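Nurer Shelter Opens Second Building for Older Dogs

2025-08-14

The animal shelter in Nurer has opened a second building, and it is meant only for dogs that are older than eight years. The first animals moved in this week. The building stands behind the old one on Granico Road, in the place where the shelter kept hay and broken fences for many years.

The new house has 61 places. Each dog gets an indoor room with a raised bed and a small door to an outside run. The floors are covered with a rubber material, so that dogs with weak back legs do not slip. There are no stairs in the whole building, and the ramp at the entrance is long and not steep.

The shelter says the reason for the project is simple. Old dogs wait much longer for a new home than young ones, and in the old building they waited in the same hall with puppies and with large, noisy dogs. Many of them stopped eating well. Some did not sleep in the day at all, although a dog of that age needs many hours of rest. The staff had asked for a quiet place for a long time, but the money was always needed for something more urgent, for example the roof or the heating.

This changed in April, when the town of Nurer agreed to give the land without rent. The building firm Bustuvine offered to do the walls and the floor at cost price. The rest was paid with gifts from people in the town and from the villages near it. More than 1000 persons gave money, most of them small amounts, and a school class sold cakes at the spring market for the same purpose.

The shelter has also changed the way the older dogs are fed. They now receive two small meals and not one big meal, and the food is soaked in warm water for those who have lost teeth. A veterinarian comes every second week to look at joints, eyes and gums. Dogs with heart problems or kidney problems get their own food plan, which is written on a card at the door of the room, so that every person on duty can read it.

The first dog to enter the house was Pan, a brown mixed breed with a gray face. He came to the shelter after his owner had to move to a nursing home. Pan is almost deaf, but he walks well and likes to lie in the sun. According to the staff, he went through all the open rooms, smelled each bed, and then chose the one that is nearest to the kitchen. He was allowed to keep it.

Families who would like to adopt an older dog can visit the house in the afternoon. It is asked that they call first. A first visit takes one hour, and the shelter recommends at least 2 visits before the decision is made. People who already have a dog should bring it to the second visit, so that the animals can meet on a walk and not inside a room.

The adoption fee for dogs in the new building is lower than for other dogs. The shelter will also pay for the medicine during the first 6 months, if the dog had this medicine already before the adoption. After this time the family pays, but it can still bring the dog to the shelter's veterinarian for a reduced price. The shelter hopes that this will help people who are not sure because they are afraid of high costs.

It is also possible to take a dog only for some time. For this the shelter is looking for foster homes, preferably with a garden or on the ground floor. Foster homes receive food, a bed and a leash, and they can call the shelter at any hour if there is a problem. People with no experience are welcome too, and they get a short training before the dog comes.

Old blankets and towels are still needed, but no pillows with feathers, please. They can be left at the main entrance of the old building during opening hours. Dry food is accepted only in closed bags.

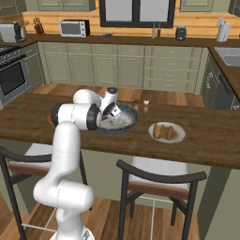 The old building stays open as before for younger dogs and for cats. The space that became free in the large hall will be used for dogs that have just arrived and must stay apart from the others until their health check is done. Visitors who come by car should use the parking place on Granico Road, as the small yard between the two buildings is now closed to traffic and serves as a walking area for the dogs.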